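3. 직물 흡음 패널의 배치가 소규모 작업 공간의 잔향에 미치는 영향

3.1 측정 공간과 시료 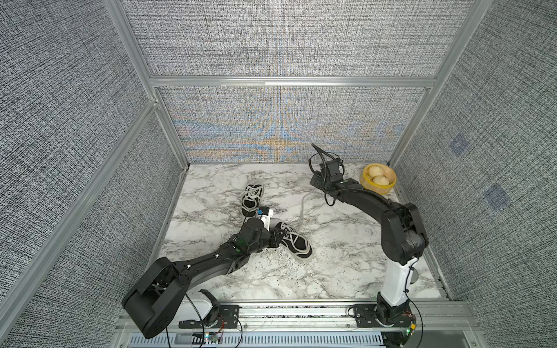

본 절에서는 세 면을 직물 패널로 둘러싼 반개방형 공간의 음향 특성을 다룬다. 2장에서 검토한 바와 같이, 천장이 트인 소형 구획은 확산 음장의 가정을 만족하지 않으므로 Sabine 식에 의한 예측값과 실측값 사이에 체계적인 차이가 발생한다. 이 차이는 저주파 대역에서 특히 크며, 구획의 치수가 파장과 비슷해지는 영역에서는 잔향 시간이라는 지표 자체의 해석에 주의가 필요하다.

측정 대상은 Culwood 시험동의 구획, Lalmont 공용 작업실의 구획, Bendinport 창고 내부에 임시로 설치한 구획이다. 각 구획의 평면은 직사각형이고 전면은 개방되어 있다. 바닥 마감은 구획마다 다르며, 반사성이 높은 경질 마감과 카펫 마감을 비교 조건에 포함하였다. 패널의 표면재는 조밀하게 직조된 직물이며, 심재는 밀도가 서로 다른 2종을 사용하였다. 이하에서는 밀도가 낮은 심재를 A형, 높은 심재를 B형으로 표기한다.

그림 3. 회색 직물 패널과 알루미늄 프로파일 틀로 세 면을 구성한 구획. 바닥은 흰색 대리석 무늬이다.

패널은 틀에 끼우는 방식으로 고정하였다. 틀과 패널 사이의 틈은 고주파 대역의 흡음률에 영향을 줄 수 있으므로, 본 실험에서는 모든 이음부를 동일한 폭의 개스킷으로 마감한 조건과 마감하지 않은 조건을 구분하여 기록하였다. 다만 두 조건의 차이는 대부분의 대역에서 반복 측정의 산포 이내에 있었으므로, 3.3절의 결과는 마감한 조건만을 대상으로 한다.

3.2 측정 방법

임펄스 응답은 지수 사인 스윕 신호를 이용하여 취득하였다. 음원은 무지향성 스피커이며, 구획의 개방면에서 안쪽으로 들어간 위치와 후면 패널에 인접한 위치에 차례로 설치하였다. 수음점은 바닥면에 평행한 격자상에 배치하고, 격자의 높이는 앉은 작업자의 귀 높이에 맞추었다. 취득한 응답은 총 3,259개이며, 이 중 암소음의 영향으로 감쇠 구간이 충분히 확보되지 않은 응답은 분석에서 제외하였다.

감쇠 곡선은 역방향 적분으로 구하였다. 잔향 시간은 초기 레벨에서 5 dB 감쇠한 지점부터 25 dB 감쇠한 지점까지, 즉 20 dB 구간의 기울기를 60 dB로 외삽하여 산출하였다. 이 구간에서 직선 회귀의 결정계수가 기준에 미달하는 경우에는 이중 감쇠의 가능성을 검토하고 별도로 분류하였다. 개방면을 통한 에너지 유출이 우세한 구획에서는 초기 감쇠가 후기 감쇠보다 빠르게 나타나는 경향이 있으며, 이때 단일 기울기로 표현된 잔향 시간은 작업자가 체감하는 울림을 과대평가할 수 있다. 따라서 초기 감쇠 시간과 명료도 C50을 함께 제시한다.

온도와 상대습도는 측정 세션의 시작과 종료 시점에 기록하였다. 공기 흡음의 보정은 2,000 Hz 이상의 대역에만 적용하였다. Bendinport의 측정은 6월에 수행되었으며, 창고의 환기 설비를 정지한 상태에서 진행하였다. 환기 설비를 가동한 상태의 예비 측정에서는 저주파 대역의 신호 대 잡음비가 부족하여 유효한 감쇠 구간을 얻지 못하였다.

3.3 결과

후면 패널만 설치한 조건과 비교할 때, 양 측면에 패널을 추가한 조건에서 중주파 대역의 잔향 시간이 뚜렷하게 감소하였다. 감소 폭은 바닥 마감에 따라 달랐다. 경질 바닥에서는 측면 패널의 추가가 평행한 두 벽면 사이의 반복 반사를 억제하는 효과가 크게 나타난 반면, 카펫 바닥에서는 동일한 추가에 의한 변화가 상대적으로 작았다.

심재의 밀도에 따른 차이는 주로 저주파 대역에서 관찰되었다. B형 심재는 A형에 비하여 500 Hz 미만에서 더 짧은 잔향 시간을 보였으나, 2,000 Hz 이상에서는 두 심재의 결과가 거의 겹쳤다. 고주파 대역에서는 표면 직물의 유동 저항이 흡음 특성을 지배하는 것으로 판단된다. 동일한 직물을 사용한 두 시료의 결과가 일치한 점도 이 해석과 부합한다.

수음점 간의 편차는 개방면에 가까울수록 감소하였다. 후면 모서리 부근의 수음점에서는 저주파 모드의 영향으로 인접 지점 사이에서도 레벨 차가 컸다. Lalmont 구획에서는 이 경향이 한쪽 모서리에서만 뚜렷하였는데, 해당 구획의 한쪽 측벽 외부에 콘크리트 기둥이 인접해 있어 패널을 투과한 음이 다시 반사된 결과로 추정된다. 기둥과 패널 사이에 흡음재를 삽입한 추가 측정에서 좌우의 편차 차이가 줄어들었다.

3.4 예측 모형과의 비교

실측값은 Sabine 식, Eyring 식, 그리고 개방면을 완전 흡음면으로 취급하되 면별 흡음률을 따로 적용한 Saxena 모형의 예측값과 비교하였다. Sabine 식은 모든 구획에서 잔향 시간을 길게 예측하였고, Eyring 식은 평균 흡음률이 높은 조건에서 오차가 줄었으나 경질 바닥 조건에서는 여전히 편향을 보였다. Saxena 모형은 중주파 대역에서 오차가 가장 작았다. 그러나 이 모형도 구획의 가장 낮은 축 모드 부근에서는 실측값을 재현하지 못하였으며, 해당 대역에 대해서는 4장에서 파동 기반 해석의 결과를 제시한다.

모형 입력에 사용한 흡음률은 잔향실법으로 측정한 값이다. 시료 가장자리의 회절 효과로 인하여 일부 대역의 값이 1을 초과하였고, 이 경우 Eyring 식의 계산에는 상한을 적용하였다. 상한의 선택이 예측값에 미치는 영향은 부록 B에 정리하였다.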